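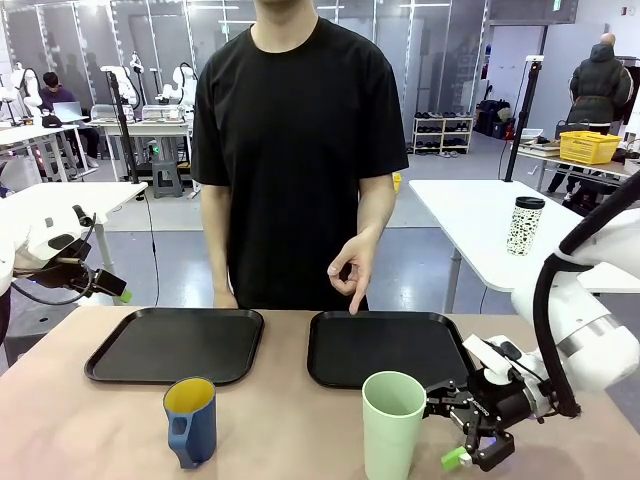 Rikari two-arm table helper: can it clear up after tea yet?

I've wanted a machine to do my washing-up for most of my adult life, so I said yes to two sessions with the Rikari before they'd finished asking! It's a pair of white arms with black grippers, and the job I cared about was the dull one - cups on to trays.

It's slow. I could clear a whole café in the time it takes to think about one mug, but the grip is lovely and it never felt rough.

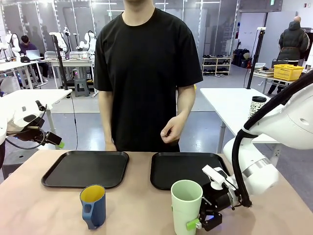

Gripper on the green cup, both trays still to fill.

Handles are where I'd expect trouble, and my friend Colleen Poirier, who tried the Kartha last June, grumbled about just that. The small green pads on the fingers seem a sensible idea (I'd want spares in the box, please). Hire is £900 for 2 days, which made me laugh out loud, and you'd still be wiping the table yourself.

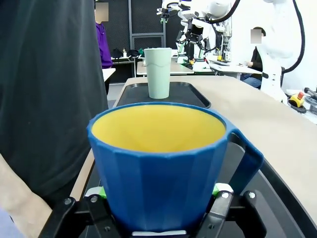
Would I have one in my own kitchen?
Not at this price, and not until it can rinse as well as carry. For a canteen with more than 200 cups a day I'd at least ask for a trial.

Three stars from me, and I'd happily go back for the next version.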